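Family history corner: the Salazar ledger

Quick one this month, deadline was yesterday and Lizeth is already waiting on the layout.

Fidelina Salazar has finished transcribing her great-grandfather's store ledger. All 2,948 entries. Flour, lamp oil, nails, a saddle on credit that took 6 years to pay off. He came north as a young man, worked cattle for a while, then opened the store with a partner named Marchetti. The family always said the two fell out over a woman. Ledger says it was over a mule. Anyway, Marchetti's half was bought out for $1,126 and his name never comes up again.

Best part is the back pages. Three letters, unsigned, tucked in behind the last accounts, all about a brother who rode out with a freight outfit and never wrote home. Fidelina thinks he changed his name. Anselmo Condori has been thru the county burial lists for her and found a possible match, first name and birthplace both right, last name wrong. Not proof. More digging to come.

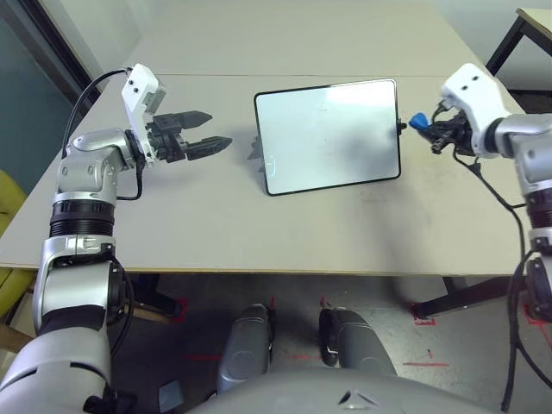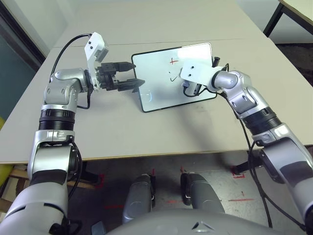 Issue 6, page 3

Also: Olumide Ojo is still after anything on the Bistano ranch before the fire. Photos, brand books, tax reciepts, stories your grandmother told. He'll scan and give it right back, same evening if you wait.

Reading room opens at 10 a.m. all through April. Bring pencils, no pens please. The ledger itself stays with the family but a bound copy of the transcript is on the shelf by the door, next to the church registers. Corrections to Fidelina, she wants them, especially the Spanish place names.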